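Lenda House Workshop and Office Units
Fire Safety and Electrical Inspection Checklist, with Comments 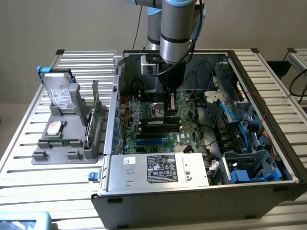

Inspection date: 01/06/2021
Premises: Lenda House, ground and first floors, let to Phelan Refurbishing
Inspected by: Brendan Gallagher
Received for the occupier by: Kuldeep Garg
Reference: 744

Ratings used: Satisfactory, Attention (to be put right by the date given) and Urgent (to be put right before the area is used again). Items marked N/A were not inspected on this visit.

Section 1. Escape routes

1.1 Main corridor clear along its full length: Satisfactory.
1.2 Rear stair clear at all levels: Attention. Five flattened cartons and a folding trolley were stored on the half landing. They were removed during the visit. The occupier is reminded that the stair is shared with the first floor tenant and may not be used for storage at any time.
1.3 Final exit doors open without a key: Satisfactory.
1.4 Exit signs in place and legible: Attention. The sign over the door to the loading bay points to the former exit, which was bricked up in November. Replace.

Section 2. Fire doors

2.1 Self-closers working: Attention. Door 7 does not close fully against the latch. Adjust the closer and check again after one week.
2.2 Seals and strips undamaged: Satisfactory.
2.3 Doors not wedged open: Satisfactory. Staff questioned on this point knew the rule.

Section 3. Alarm and emergency lighting

3.1 Weekly call point test recorded: Attention. There are no entries for four weeks in the spring. Mr Garg states that the tests were carried out and the log book was kept at the other site. Entries should be made on the day of the test.
3.2 Panel free of faults: Satisfactory.
3.3 Emergency lighting, monthly test: Satisfactory.
3.4 Annual service certificate: seen. Issued by Skenivmont.

Section 4. Extinguishers

4.1 Correct type for the area: Satisfactory.
4.2 Serviced within the last twelve months: Satisfactory.
4.3 Mounted and unobstructed: Attention. The carbon dioxide unit in the goods-in area was standing on the floor behind the door. Refit to its bracket.

Section 5. Electrical

5.1 Distribution board accessible and labelled: Satisfactory.
5.2 Portable appliances tested and labelled: Urgent. A fan heater in the first floor office had a split flex. It was withdrawn from use and must not be returned without repair and test.
5.3 Extension leads not linked together: Satisfactory.
5.4 Fixed wiring report: N/A. Held by the landlord, Grisix. A copy is to be requested.

Actions under 1.4, 2.1 and 4.3 are to be completed within 14 days and confirmed in writing to Mr Gallagher.

Signed: B. Gallagher
Signed: K. Garg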